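Jurneo Bean and Grain Box: a lot of cardboard for a pot of lentils

By Julen
Filed under: Pantry, Subscriptions
Rating: 2.5 out of 5

I don't like subscription food. I'm saying so up front, and you can take the rating with whatever amount of salt you want. Jurneo has been running ads at me since November, all of them showing the same bowl of shiny black lentils with an egg on top, and at some point I gave in and paid the $70 to see what was in the box. I bought it myself, at full price, with no discount code.

The pitch is "heirloom pulses and whole grains, portioned for real kitchens." I have read the website several times and still can't say what heirloom is supposed to mean for pearl barley. The farm page has lovely photos of hills and very few facts. There's a harvest year on the bean pouches, which I'll give them credit for, and none on the grains.

What comes in the box: pouches of black lentils, white beans, chickpeas, barley and farro, a tin of bay leaves and peppercorns they call the aromatics tin, and a stack of recipe cards. Also a sticker. The pouches are the stand-up kind with a zipper, and the zipper on my chickpeas gave out the second time I opened it. A rubber band fixed that, but I expect a zipper to work at this price. Every pouch was wrapped in paper, inside a paper sleeve, inside a cardboard tray. My recycling was full for the week.

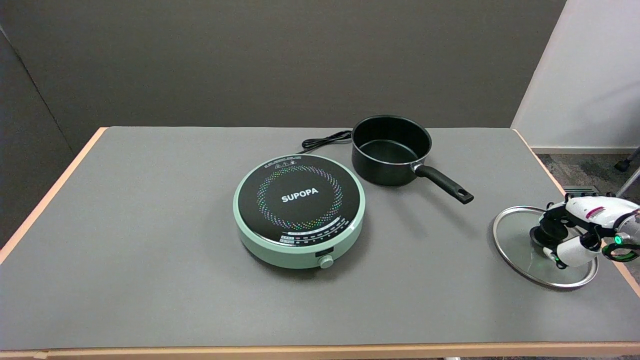 The recipe cards are where Jurneo spent its money, and they are the part I'd argue with most. They're thick and nicely printed, and the type is so small that I ended up copying the bean card out by hand. The cooking times are optimistic, too. Every card asks for a "heavy Dutch oven," even the one for a single cup of lentils, and I suspect that has something to do with the Dutch oven for sale in the Jurneo shop. Ignore it. A plain black saucepan with a long handle and a glass lid you can see through will handle anything in this box at the amounts given, and it will do it on a portable induction cooktop as well as on a full stove. The glass lid is the piece I'd insist on. Beans want to be watched without being fussed over, and lifting a solid lid every few minutes to check the bubbles is how you end up with a long dinner.

On to the food. The black lentils are good. They held their shape, they tasted a little of pepper and earth, and they were done in the 18 minutes on the card, the only time on any card that matched what happened in my kitchen. If Jurneo sold only the lentils I'd probably be writing a friendlier review.

The white beans were fine. They cooked evenly after an overnight soak and the broth was creamy. Were they better than the bagged ones from the store on Figueroa, where I normally shop? I cooked both and put them in matching bowls. I picked the Jurneo beans on the first taste and the store beans on the second, and after that I was just eating beans. There is a difference in the skins, I think. The Jurneo ones are thinner. I wouldn't swear to it in front of a judge.

The chickpeas I can't recommend. The card says an hour after soaking. At an hour they were chalk. At two hours half of them were tender and the other half were still firm in the middle, which usually means old stock or a mix of lots, harvest year or no harvest year. I turned the whole batch into hummus and it was grainy. I wrote to customer service and got a reply telling me to try baking soda, with a link to a blog post. It was a polite reply. It didn't offer a refund or a new pouch.

Barley: it's barley. Farro: nice, nutty, a bit salty if you follow the card, so hold back half the salt and taste at the end.

The aromatics tin annoyed me more than it should have. It's a pretty little tin. Inside were bay leaves, mostly broken, and a spoonful of peppercorns. You already have these.
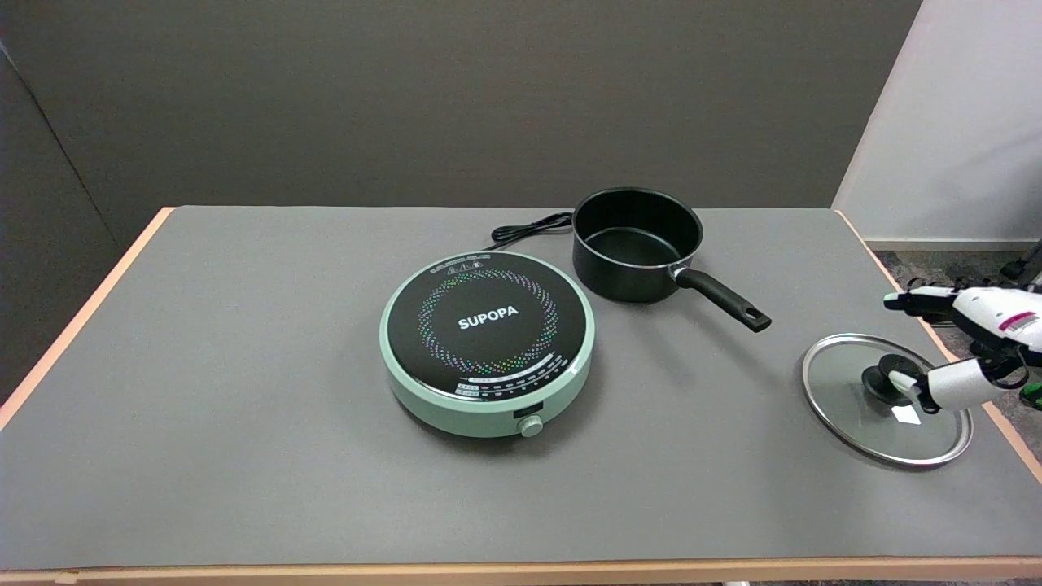 Round SUPOPA induction cooktop, black glass with a pale green rim.

A word on heat, seeing as Jurneo doesn't give one. "Simmer gently" is all the cards say, and on an electric or induction burner that can be a frustrating instruction. Many of the portable ones pulse on and off at low settings, so you get a hard boil, then nothing, then a hard boil. Find the lowest setting that keeps a few bubbles coming and leave it there. Skim once early on. Salt the soaking water if you like; I do, and I've never had tough skins from it, whatever your aunt says.

Now the subscription part. The box renews every month unless you skip, and you have to skip 14 days ahead. The skip button is on the account page under "My Rhythm," which I found only by clicking everything else first. Canceling took me through a survey, then an offer of a free tote bag, then another survey. It did work, and I wasn't charged again. I've seen worse. It's still a silly amount of effort to stop receiving barley.

The obvious comparison is Heltlow, who sell much the same sort of thing by the single bag. No cards, no tin, plain brown packaging, and their website looks like it was put together on a lunch break. Their chickpeas were tender all the way through. Shipping is slow and they run out of things, black lentils included.

Good: the lentils, the farro, harvest year on the beans.
Bad: uneven chickpeas, weak zippers, tiny print, too much packaging, the price.
Buy again: the lentils, if they ever sell them on their own.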